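Clearing Out the Sewing Room: Gallery

Stilldale Sewing Circle / August / page 2 of the album

OK so this is the fabric sort, finally going up. Meant to do it weeks ago. For anyone who missed it, we got the stash from the Skivside house, 6 big sacks plus odds and ends, and it all had to be gone through before the fall swap. Most of it cotton, some of it very nice, some of it only good for stuffing. Zewditu Jemal ran the sorting and I mostly carried things.

The captions are in the order we worked, more or less. A few of the pictures from the morning haven't loaded yet, I've left the captions in so I don't lose them. Will fix when I get to a better connection.

Morning, first sack
Plain stuff. Sheets, pillowcases, one curtain with the hooks still in. Cut the hooks off, kept them in a jar. Somebody will want hooks.

Morning, still first sack
Shirting stripes, blue mostly. Collars gone from half of them so somebody had been making something. Went in the quilting pile.

Second sack
Wool. Musty. Straight outside on the line, didn't even fold it. Not sorted in the end, it's still bagged up on the porch so please dont take any until it's been looked over for moths.

Third sack
The Hodoroagă pieces, that's what we're calling them because of the name on the paper wrapped round them. Table linens with a red border, hand done I think. Zewditu wants these kept together as a set and I agree. They are NOT in the swap.

Fourth sack
Scraps, scraps, scraps. By weight maybe the biggest. Anything smaller than a hand went to stuffing, anything bigger got pressed and put by color. We gave up on color around lunch and did light / dark.

Lunch
Lentils and flatbread on the back step. No fabric anywhere near it. Thanks to everyone who brought a dish.

Buttons
Came in a Soteo biscuit tin. The label inside said 1,000 assorted and I am not checking. Tin goes to the swap as is, lid and all, first come.

Fifth sack
Heavy things, canvas and upholstery ends. Good for bags. If you took the strip of green canvas to "try it out" we'd like it back or at least a picture of the bag.

Patterns
Some 200 paper patterns, most cut already, plenty missing a sleeve or a facing. In the file drawers by garment. Kids' stuff has its own drawer at the bottom, it sticks, pull left side first.

Florals
Everyones favorite pile. Dusty pink with little white flowers, dark centers, skinny dark stems. Box with the pink rim.

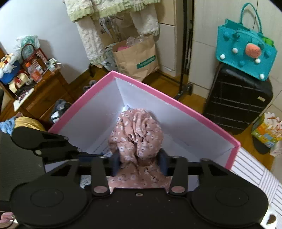 How should I wash old cotton prints before cutting into them?

Cool water and a mild soap, by hand, one print at a time for the first wash. Press a damp white rag on a corner beforehand and if any color comes off on the rag, keep that piece away from the rest. Dry flat in the shade, iron while it's still a touch damp.

Last sack
Ribbon, bias tape, elastic. Elastic was all perished, threw it out. Ribbon is wound on cards now and priced by the card.

Sweeping up
Threads everywhere. Still finding pins so wear shoes in the sewing room for now, I mean it.

What's left to do: the wool, the zippers, labels for the drawers. If you can come by any evening after 6:00 bring scissors and a lint roller. Swap list goes up when Zewditu has typed it, she has the notebook. Anything you want held back tell her not me, I will forget.

More pictures on page 3, mostly the quilts.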